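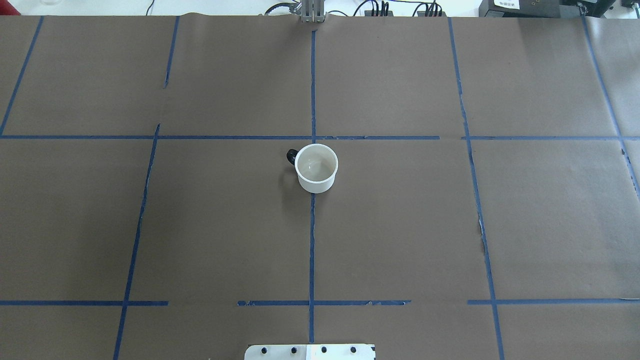 Covering a workbench with kraft paper

Brown kraft paper makes a cheap bench cover for glueing, painting and sorting small parts. Pull it off the roll the night before and lay it curl side down with a few books on it. Cut it a bit oversize and trim once it's flat. If there's a bracket or clamp fixed to the bench, ease the paper up to it and don't crease it hard, as a hard fold will tear.

Marking it out

Blue painter's tape is good for dividing the sheet into sections, one colour or one job to each. Rule a light pencil line first if you want the grid square. Run the long strips in one go and lay the cross strips afterwards. 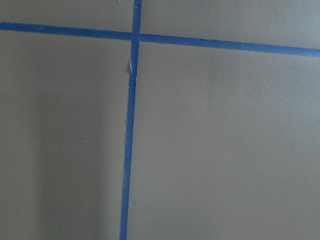 Press each crossing down with your thumb or the back of a spoon. Two layers of tape stand up slightly, so keep anything tippy, like an open jar of stain, in the middle of a section.

Don't stretch the tape as you lay it. Stretched tape creeps back and lifts at the ends. Hold the roll low, stick down 5 cm, then unroll as you go.

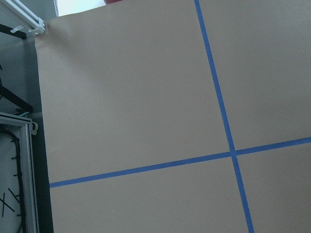
Leave one section bigger than the rest for whatever you're working on. The narrow ones along the sides will do for brushes, screws and your cuppa.

Tape that comes away in slivers is usually old stock. Keep the roll in a zip bag, away from the window. A frayed edge can be left alone or trimmed with a sharp knife and a steel ruler, with a cutting mat slipped under the paper.
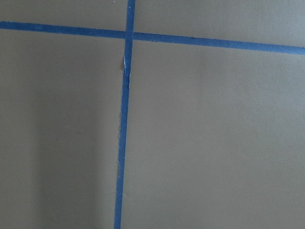
Small torn or creased patch in the upright strip, just below the crossing.

To patch a nick, lay a short piece over the top. Peeling the whole strip will take the face off the paper.

Updated 6 Mar 2022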